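Step 4. Sorting the laundry bag with the Bimanex

When we got the Bimanex I used to grab the whole load myself. Now I stand back and let it work.

4.1 Park the bag on the floor within reach of both arms.

4.2 Press Start and keep your hands clear.

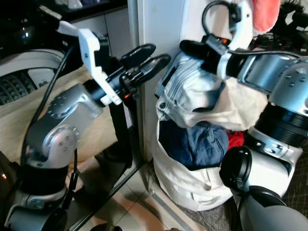

Fig. 9: Right gripper on a white garment at the bag.

Caution: don't reach in while the arms are live!
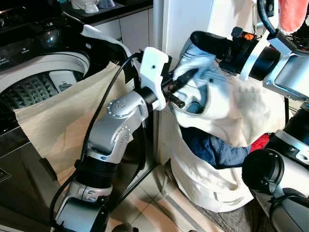

4.3 My job's mostly checking now, and my back's happier for it. Keep the bag close to the washer, like we do, and pause before adding anything.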